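Robot arm to clear the kitchen bench — are we there yet?

Posted in Home & Workshop, 2021-02-25

junerwood_kim
Mum can't do much bending or lifting now and my brother reckons we should just get a robot arm bolted beside the bench to tidy up after tea. Not cooking, just picking stuff up and putting it away. Budget is 2,978 all up, secondhand ok. Is this a real thing yet or am I dreaming? Been looking at simulator stills because that's all anyone seems to post. What should I be looking for in them?

Gangadharan Arumugam
Short version, no. Not for that money and not unsupervised. I mess about with simulated arms in the evenings, kitchen bench stuff, so here's what the work looks like. Same arm and bench in all of these.

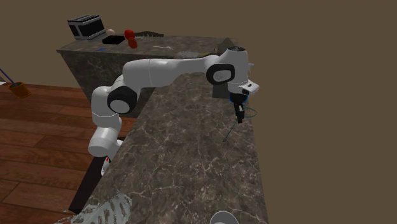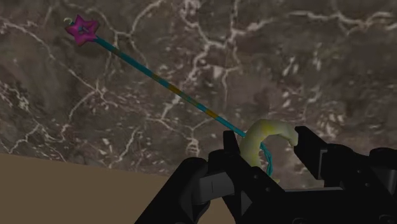
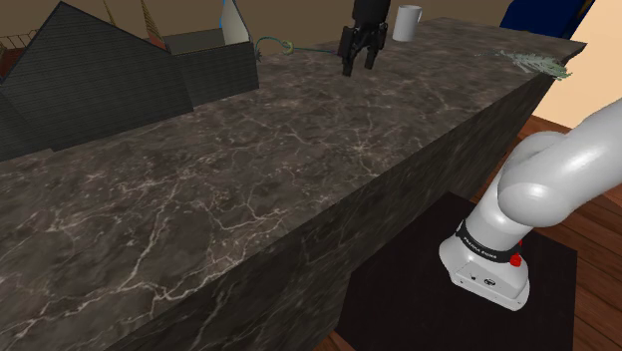

Simulated bench. Middle one is the grip up close, last one the fingers are open with nothing in them.

Skinny things are the pain. A mug is a nice known shape with a handle, you can plan for it. Long thin teal thing like that, you grab one end and the rest swings wherever it likes. Then there's clutter. Look at the back counter in the first one, thats a normal messy bench and every item wants its own grip. And a sim is the easy version — no grease, no wet bench, no cat.

Things I'd ask any seller:
Can it pick up somthing it hasn't seen before?
What happens when it drops it?
Who resets it when it stops, because that'll be your mum.

If they only show you a sim, ask for an uncut video in a real kitchen.

Purkura2
Just get a dishwasher mate

tess_clultard
Bit more use than the above I hope. We have an arm at work, shop floor, loads the same part into the same jig all shift. Brilliant at it. Move the jig 2 cm and it's lost. Home is nothing but moved jigs. I'd spend the money on a height adjustable trolley and a long reach grabber, and see if the council does a home help visit. Ours took until January to come thru but was worth the wait. Keep the 1,985 or whatever is left over for when the robots get better.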